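Recording hand demos with the Camside gloves – flower task

Last updated: July 12, 2024

Assumes the Mirell recorder is already installed on the phone. If not, do that first, takes a while.

Before you start
Gloves on, cubes on the backs of the hands, printed faces clean. Check they don't wobble. If a cube moves against the glove the whole session is junk – we lost 47 takes in April to one loose screw.
Cables run back along the forearms and down off the desk. Leave slack. Don't sit on them.
Blue cloth flat, no folds. Task stuff in the middle, everything else off to the sides.

Recording
1. Start the phone, then the fixed camera. Wait for both to settle.
2. Hold both hands over the cloth, cubes up, count to 4.
3. Do the task at normal speed. Slower than you think is normal, probly.
4. Hands back over the cloth, stop.

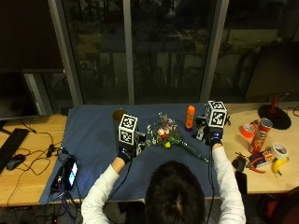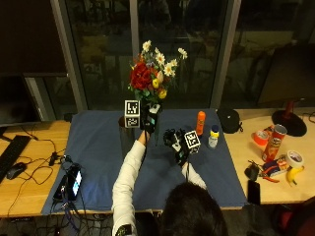
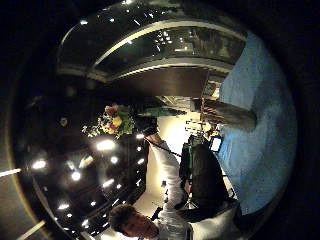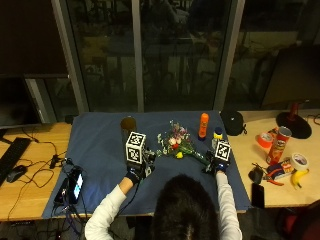
Flower task, white sleeves for all four views. Vase is in the second one.

Things that go wrong
Cube turned away from the camera – tracking drops. Roll the wrist back a bit when you reach high.
Hands crossing. One cube hides the other and Carnavik swaps left for right. Fixable by hand but its slow.
Bouquet dropped? Keep going if you can recover it, tag the take "recovered". Otherwise stop and redo.

Export
Copy the folder over, run the Carnavik check, look at the first 2 takes before you bother with the rest. Colour is usually fine. Gaps of more than 47 frames, bin the take.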